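September 2025
By the Ultel documentation group

Section 3. Planning and Budgeting for a Glove Capture Station

Complete this section before you place an order. It applies to the Ultel glove set used with the Paisan overhead camera.

1. Decide how many stations will run at the same time. Each station needs one pair of gloves, one camera and one table.

2. List the tasks you want to record. Cloth handling, sorting and packing all use the same glove set. Tasks with liquids need the sealed version, which has a longer lead time.

3. Enter the base price. A single station is $2733 without the table. Spare marker tags and their mounts come as a kit for $40.

4. Add the service plan if you want one. The plan is $869 per station and covers 12 months from delivery.

Note: Prices do not include shipping or sales tax. The current list is valid through the end of October. 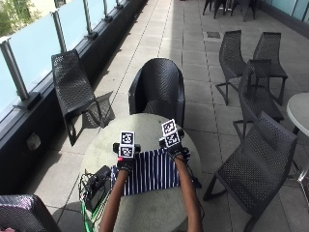 5. Choose the table before you choose the camera mount, as the mount is ordered by height and reach. Allow space for the work and for the electronics beside it. A round terrace table will take a striped cloth and the black electronic box to its left, but the cables then run over the rim, so budget for clips and a cable sleeve. Measure the top with the cloth or parts laid out on it.

6. Check the light at the hours you plan to work. Outdoor sites can be used – allow for a shade or canopy in the budget if direct sun reaches the tabletop.

7. Plan for spares. Order one tag kit per station and one extra pair of glove liners per operator.

Caution: Do not leave cables where a chair or a foot can catch them. Damage from pulled connectors is not covered by the service plan.

8. Send the completed worksheet to Plistari with your purchase order. Changes to glove size can be made until the order ships.

Related items
Section 2. Glove sizes and fit
Section 4. Mounting the Paisan camera
Ultelier software licenses
Returns and repairs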